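Fetberg monitor calibration kit: two months in

Posted 2022-06-02

I put off buying a calibrator for years. My old screen looked fine to me, and prints came back a bit dark, and I just nudged everything up a touch before sending files off and hoped. Then in March I bought a second monitor (a Perrin, same size as the first) and with the two side by side, one was plainly pink and the other plainly green. So, a calibrator it was!

The Fetberg comes as a puck on a long USB lead with a counterweight you slide along until the thing hangs flat against the glass. Mine needed the screen tipped back a good way before it stopped letting light in at one corner. The software is a download, there's no disc, and the licence code is printed on the inside of the box lid, so don't do what I did and put the box out with the recycling. I had to go and fish it out.

A full run takes 9 minutes per screen on the standard setting. There's a long version too, and I tried it once and couldn't see any difference, so I've stuck with standard. You pick a white point, you pick a brightness (it suggests 120, I use less in the evenings), and off it goes flashing colour patches at you. Let the screen warm up first. The manual says 60 minutes, and I'm afraid I believe it now, as my first profile was done from cold and it was noticeably yellow by lunchtime.
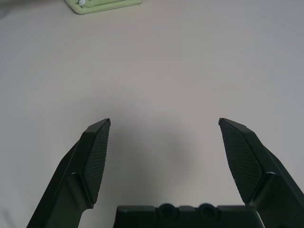
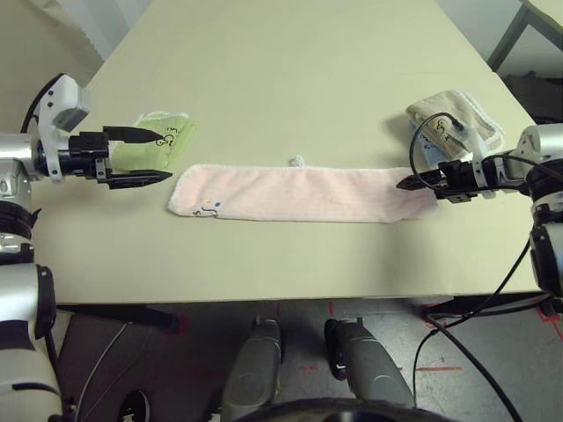
Pale pinks and light greens on a cream table.
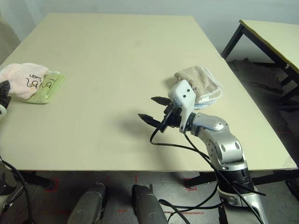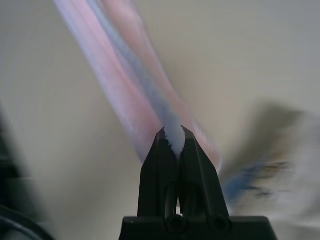 Casholm wrote in under my first-impressions post to say the puck is fine but the reminder program is a menace, popping up over full-screen work and resetting itself after every update. I've had the same. You can switch it off under Preferences, then Schedule, and it does stay off if you untick the start-up box as well.

Other grumbles. The two profiles swapped themselves over once when I unplugged the laptop, and I spent half an evening blaming my graphics card. The lead could be longer. And the help pages are still written for the previous version, with buttons that no longer exist.

But the screens match! Not perfectly in the very darkest greys, where the Perrin still goes a little blue, but close enough that I can drag a window across and not wince. My last batch of prints from Imandale came back looking like what I'd sent, and I haven't touched the brightness slider since.

I paid 41 pounds for it in a sale, and I'd buy it again at that. At full price I'd want the help pages sorted out first.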